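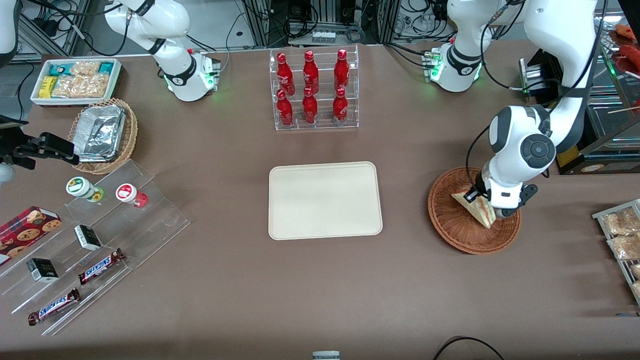 **Food Service Basics, Unit 5: Setting Up a Grab-and-Go Table**

Handout for the practical, 12 April 2023. Bring it with you and write on it.

A grab-and-go table is a self-service display of food that is already portioned and packed. The customer picks items up, puts them on a tray and walks to the register. Staff set the table, refill it and clear it. They don't serve from it. Most of the work is done before the first customer arrives, so the layout matters more than it does at a staffed counter.

## Holders

Choose the holder by the shape of the item and how steady it is on its own.

- **Baskets.** Good for sandwiches and foil containers. Wicker looks warmer than plastic but holds crumbs, so use wicker only for wrapped food or with a clean liner. A round basket suits items placed in a ring. An oval one suits stacks.
- **Flat trays.** Good for snack bars and small bags. The rim stops things from sliding off.
- **Stepped displays.** Good for jars and other small items that would be hidden behind each other on a flat surface. Clear acrylic lets the labels do the work.
- **Bottle racks.** A two-tier rack shows the back row over the front row. Six bottles in two rows of three is a full load for the small rack. Keep all bottles in one rack the same brand and flavor, with the script facing out.

## Placing the items

**Sandwiches.** Triangular sandwiches stand upright on an edge, with the filling showing. Laid flat, they all look like plain bread. Handle them low and near the crust, with light pressure. White bread marks easily and the mark stays. A sandwich that won't stand alone should lean on its neighbor or on the basket wall.

**Foil containers.** Stack with lids level. Check the crimp on each one as you pick it up. Containers with torn lids go back to the kitchen. Hot and cold foils never share a basket.

**Snack bars and bags.** Bars go along the back and ends of the tray, soft bags in the remaining space. Don't force bags under bars - they split at the seam.

**Jars.** Space them so a hand can close over one lid without touching the next. Turn every label to the customer side. If a stepped display is set at an angle, turn the jars to match the step, and check them again from where the customer will stand.

**Bottles.** Fill the back shelf first, then the front. Wipe each bottle before it goes in.

## The empty tray

Leave one clean, empty tray in the middle of the table. Students often fill it because the gap looks like a mistake. Please leave it alone. It is the landing spot for the customer's choices, and during refills you can use it to hold what you have just taken out of a basket.

## Order of work

1. Wipe the tabletop and let it dry.
2. Set the holders with nothing in them. Walk to the customer side and look.
3. Load the rack and the stepped display.
4. Load the snack tray.
5. Load the foil containers.
6. Load the sandwiches last, straight from the refrigerator.

Step 2 gets skipped a lot. Moving a full bottle rack is slow and a loaded basket is worse.

## Refilling

Older stock moves forward, new stock goes behind. Refill a sandwich basket when 2 are left. Don't top up a stack of foils over an old one; lift the old ones out, put the new ones in, and set the old ones back on top.

Cold sandwiches without a chilled base come off the table after two hours, sold or unsold. Write the time out on the log sheet when you place the first one.

## Stock codes for the practical

| Item | Supplier | Code |
|---|---|---|
| Foil containers with lids | Fondstead | 3,251 |
| Triangular sandwiches | Oei | 1,556 |
| Baskets, wicker | Prerard | see shelf label |

Copy the codes onto the log sheet with the comma left out.

## Before the next class

Visit a self-service table on campus. The Tunduren café has one by the side door. Sketch the layout from above, name each holder, and mark one item you would move. Half a page of notes is enough. The second handout, on pricing labels and allergen cards, will be given out at the start of Unit 6.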